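I quit competitive ballroom at 20 and came back to dancing last fall, and I have opinions about it now (sorry in advance).

The biggest one is that adult beginners get put on stage way too soon. My studio, Stevcombe, has a showcase every October, and people sign up after three lessons! Three! They spend weeks drilling one waltz routine, count by count, and then somebody puts on a different song and they freeze.

I get why studios do it. A showcase sells costumes, tickets and extra private lessons, and it's fun – I cried at mine. But I'd trade it for a regular Tuesday social where you dance with whoever's standing nearest. 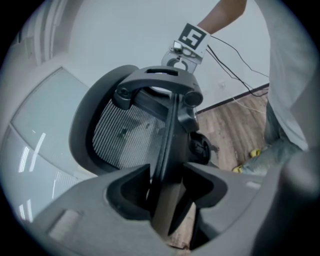
*A mesh-backed office chair, seen from low down.*

Kausar Gondal, who taught me as a kid, wouldn't let us learn a routine until we could get through 2 songs without looking at our feet. I hated it then. I was bored out of my mind walking up and down that hall, and my mother had to bribe me with fries to keep going. Now I'm 47 and my feet still remember every bit of it.
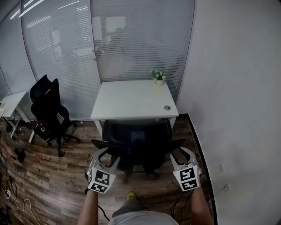

And please, can we talk about the shoes? New dancers get pushed into fancy heels before they can stand up straight in flats. Wear something with a soft sole that stays on your foot and spend the money on another month of classes. The sparkly pair will still be in the shop next year, probably on sale.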